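Section 4. Leveling and first cleaning of the tabletop

Do this section after the legs are bolted on and the Kostier table is standing where it will be used.

1. Lay a level across the width of the top, then along the length. Turn the foot under the low corner until both readings agree. One full turn raises a corner 2 mm.

2. Press down on each corner in turn. If the table rocks, repeat step 1 before going on.

3. Tighten the frame bolts with the key supplied. Stop when they are snug.

CAUTION: Do not use a power driver. The inserts will strip.

4. Wipe the surface with a soft cloth and lukewarm water, then dry it with a second cloth. For grease, add a drop of dish soap.

5. Wait until the top is dry before putting anything on it.

NOTE: Fine lines show more on the light finishes than on the dark ones. Look across the top from a low angle, with a lamp to one side. A line that wipes away is packing residue. If it stays and your fingernail catches in it, write to Yuzuki Hirose at the Kostier parts desk and quote finish code 202.

CAUTION: Do not set pans hotter than 70 °C on the bare surface. Use a trivet.

6. Check the feet and bolts again after a week of use. The maximum load, spread evenly, is 35 kg.

Keep the key taped under the frame for later adjustments.

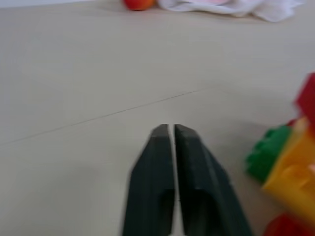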